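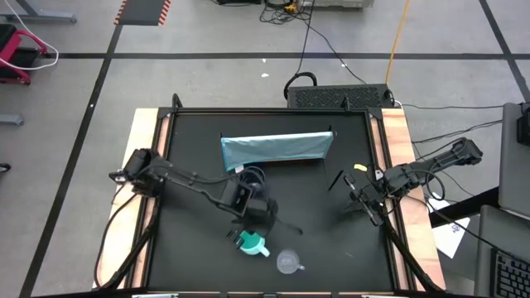
Cups out, cloth up, kettle on in the other room.

Hello again, and welcome to the December gallery! For anyone new, I'm Adjoa Quaye and I have far too many cups. I've been collecting everyday drinking things for years – nothing posh, nothing you'd be scared to put tea in – and this page is where I show off whichever ones I'm fond of at the moment. The list at home stands at 496, so reaching 1,000 is a long way off, and my cupboards are begging me to stop.

The teal one with the paler mint inside is my favourite of this little lot. I found it in a Grolero sale in Wambridge, five minutes before they shut, and very nearly put it back because I'd promised myself no more green or blue. The clear cup next to it came from Stidora and has been through more house moves than I have. It's lovely for mint tea, when you want to see the leaves.

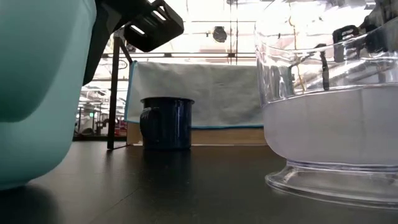
Dark mugs are a weakness of mine, and I blame my gran, who had a whole row of them on hooks by the back door in Sowah. She said they never showed the tea stains (they don't, which is a bit worrying if you think about it). The navy one has that glossy, enamel sort of look I can't walk past, with a rolled rim that flares out a touch, and I like how it's picked up a few bluish streaks of light down one side. Plain straight sides too, so it's dead easy to wash.

More cups next month, probably the stripy ones. If you've got an old enamel mug with a chip in it and want to know how I look after mine, leave me a note in the guestbook and I'll write back when I've had my tea.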